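Clatura Forums > Work & Money > Commuting

Moving closer to work vs keeping the cheap place. Talk me out of it

Started by botha_lane, 12 February 2026

botha_lane wrote:
Ok quick one, typing on lunch. I live out in Futska, job is in Sturnora. 922 a month for a two bedroom, which I know is cheap. But the drive is killing me. Train is better but only if it shows up. Thinking of taking a one bedroom five minutes walk from work. Rent would go way up, no yard, no parking spot. Lease here is up in September so theres time but my brain wont let go of it.

Anyone done this? Regret it?

dovetail88 wrote:
Did it. No regrets. Sold the car the same month, that paid for the difference right there. Insurance, gas, tires, all gone. Run your numbers with the car OUT, not in.

Also sleep. I forgot what sleep was. 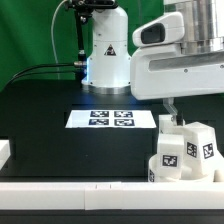

Re: numbers

pellmell wrote:
Going to disagree with dovetail. Selling the car works if you never leave town. My folks are way out past Futska and there's no bus on weekends. I moved in close, kept the car, paid for a garage, and ended up poorer AND in a smaller place. Moved back out after one lease.

Do you have family out there? That's the whole question imo.

botha_lane wrote:
Sister and her kids. See them maybe twice a month. Could train it I guess. The kids have soccer stuff though and the field is nowhere near the station.

dovetail88 wrote:
So rent a car twice a month. Still cheaper. People act like giving up the car is giving up a kidney

pellmell wrote:
Try getting a rental on a holiday weekend. I'll wait.

gramercy_oats wrote:
Both of you are skipping the apartment. Have you stood in it at night? Went to see mine at 2 in the afternoon, lovely, quiet, birds. Turns out there's a loading dock under the bedroom and trucks back in before dawn. Beep beep beep. Go at night. Go early. Ask to run the shower. Check your phone works in the bedroom, mine didnt.

And measure your couch. Mine lives at my cousins now.

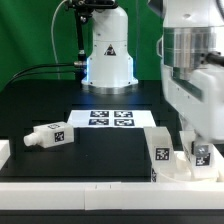
Fabian Auer wrote:
Agree on going at night, but I'd ask about the lease first. A lot of the newer buildings near there have a low first year and then a nasty jump. Get the renewal terms in writing. Mine went up so much in year two that the whole "saving on gas" thing was gone by spring.

botha_lane wrote:
Ugh ok. Hadn't thought about year two at all. The listing says "special rate" now that I look at it again. Great.

Fabian Auer wrote:
Yep, that's the one. Ask what the regular rate is and do your math on that.

marrowfat wrote:
Third option, has anyone said this? Ask work for different hours. I went to your boss style chat all nervous, asked for 4 long days, she said sure before I finished the sentence. One less round trip a week and I come in before the traffic. Cost me nothing.

Not every job can, I know. But ask before you sign anything. Worst case they say no and your right where you started. 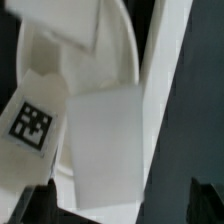

Other thing, the early train is way more reliable than the one after it. No idea why. I used to take the later one and it was late all the time, switched, now I get a seat and read. Went through a whole shelf of library books last winter. The drive never gave me that.

pellmell wrote:
This. The early train is a different world. Bring coffee, the stand at Futska isn't open yet.

dovetail88 wrote:
Getting up at 5 to avoid paying rent, no thank you. You're all just commuting with extra steps. Walking home for lunch is the best thing that ever happened to me and I will not be taking questions

gramercy_oats wrote:
lol ok but you also work weekends because you live next door and they know it. You complained about it in the other thread.

dovetail88 wrote:
...fair.

botha_lane wrote:
Ok update, back from my break. Asked my manager about long days just now in the hallway. She didn't say no. Said put it in an email and she'd look at coverage. So thats going out tonight.

Still going to see the apartment, after dark, with a tape measure. And asking about the regular rate. 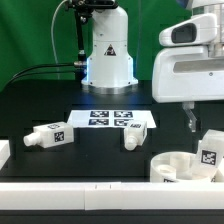
If the hours thing works I think I stay put at least one more year. I like the yard. I've got tomatoes in it every summer and the landlord leaves me alone. If it doesn't, then I do dovetail's math with no car and see how ugly it looks.

Fabian Auer wrote:
Sounds sane. Email your current landlord too, see if 922 holds when you renew. No point comparing against a rent you might not get.

botha_lane wrote:
Good point, adding it to the list. Will post what they say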